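Spent the week on budget numbers for garment handling at Prenberg. Two quotes on my desk, one from Plallarside and one from Soltell. Some thoughts before anyone upstairs falls in love with a brochure.

Both quotes price the arms. Neither prices the person standing next to them. I asked. Soltell said "light supervision." I'd like to see light supervision as a line in a spreadsheet, with an hourly rate.

Plallarside claims 40 hangers an hour. On what, though? Shirts? Identical shirts? Our returns come in as coats, trousers, zip-ups, things with belts. Ask for the rate on your own mix or don't bother asking.
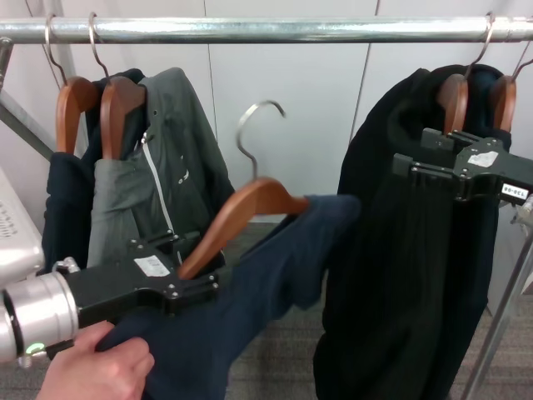
Two grippers, one rail, and a human hand on the fabric. Budget for the hand.

Spare parts are the other hole. Gripper plates wear. The quote includes 2 sets and then goes quiet. Fonseca, the integrator we used on the packing line, charged us for 8 in the first year – and that was cardboard.

Also the rail. Nobody's quote covers changing ours, but both want a fixed height and matching hangers. We own roughly 1000 hangers and they do not match.

I'm not against buying. I'm against buying in January because there's money left over. My ask is a paid trial, our clothes, our staff, our rail, and every touch by a person logged.

Plallarside said they'd "look into" the trial. Soltell hasn't answered yet.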